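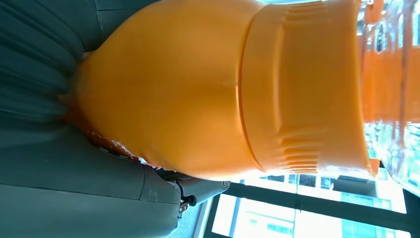
Dinorard Perception and Planning Software Group

30 Dec 2018

Dinorard releases Pruveck 2, grasp planning software for wrist-camera robots

Dinorard today released version 2 of Pruveck, its software for planning and controlling grasps on robot arms that carry a small camera at the wrist. The release is available to all current license holders at no added charge.

Pruveck takes the wrist camera's view, estimates the outline and pose of the object nearest the gripper, and sends the arm a short list of approach paths ranked by expected stability. Version 2 replaces the outline estimator used since the first release and adds a planner for objects that lie against cloth, bags or other soft material.

Plastic bottles were the main test case. A bottle on its side has a rounded body, a narrower neck section and often a groove or a set of ridges between the two, and each part calls for a different finger position. Labels cause further trouble. When a label is torn, as on the orange bottle shown with this release, the earlier software could read the ragged white strip as the edge of the object and place a finger short of it. The new estimator treats label fragments as surface markings unless the shape of the object changes at the same point.

The group also worked on lighting. With a bright window behind the object, part of the view washes out, and clear or partly see-through plastic lets the background show through. Version 2 handles overexposed areas separately and lowers its confidence there. If the remaining outline is too short to plan from, the arm moves the camera to a second viewpoint before it closes the fingers.

The test set for this release contains 2326 recorded grasp attempts on 127 household objects. Of these attempts, 264 were made with the object resting against fabric. The recordings were made at Dinorard's Lisodholm site between July and the end of the year, in ordinary rooms with daylight and no added lamps. License holders can download the recordings along with the planner's output for each attempt.

Other changes in version 2:

Approach paths can be replayed offline from a saved log, without an arm attached.

Finger geometry is now read from a single settings file. Users with custom fingertips no longer need to rebuild the planner.

The viewer shows the estimated outline and the planned contact points in the same window.

The older text-based calibration tool has been removed. Calibration files made with it will still load.

Pruveck 2 does not yet plan for two arms working on the same object, and it does not estimate how full a container is. Both are planned for later releases. No dates have been set.

Chung, the company's motion control library, is required and must be updated before Pruveck 2 is installed. The installer checks the library version and stops if it is out of date. Sites running the first version of Pruveck may keep both versions on one machine during the changeover. Support for the first version ends in 14 months.

Installation notes, the full change list and the test recordings are posted on the customer download page. Questions about licenses should go to the Dinorard sales desk, and technical questions to the Perception and Planning Software Group at Lisodholm.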